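Feather Loss in Shuttlecocks Under Different Storage Conditions
Course project report, Section 2 to Section 5

2. Background
Feather shuttlecocks dry out in storage. Dry feathers are brittle and break early in play, which changes the drag of the skirt and makes the flight unstable. Clubs usually store tubes at room conditions, and many players steam them before a match. The project compared closed and open storage using stock from one supplier, Prellar.

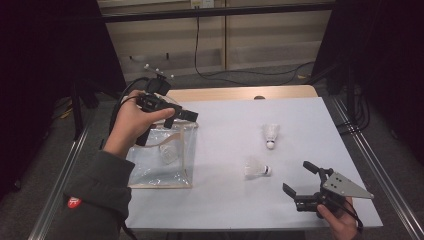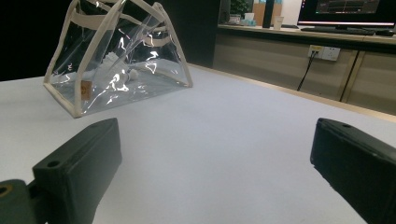
3. Method
Shuttlecocks were divided into two groups of eight. Group A was kept in a sealed container with a damp sponge. Group B was left on an open shelf in the same room. Both groups were stored for 15 days in December, when the heating in the Garkar building runs all day and the air is at its driest.

Each shuttlecock was weighed before and after storage and then struck 300 times by the same player at the Maksymiv sports hall. Broken feathers were recorded at the end of each session. A feather was classed as broken if the shaft was cracked through – bent or frayed vanes were not included.

4. Results
Group A gained a small amount of mass in storage and Group B lost mass. Broken feathers were more frequent in Group B, mostly in the upper third of the shaft. Two shuttlecocks in Group B began to wobble before the session ended and were played to the full stroke count anyway. One in Group A had a loose thread at the lower binding, which was treated as a manufacturing fault.

5. Sources of error
Stroke force was not measured. Hall temperature was read only at the start of each session. The scale resolution was close to the size of the mass change, so the mass data should be read as a direction only. Humidity inside the container was not logged – the sensor did not fit under the lid.

Related reports
String tension loss in stored rackets
Floor friction in the Maksymiv sports hall
Dosell foam grips: wear under repeated load

Contact the department office | Copyright Garkar student projects | Back to top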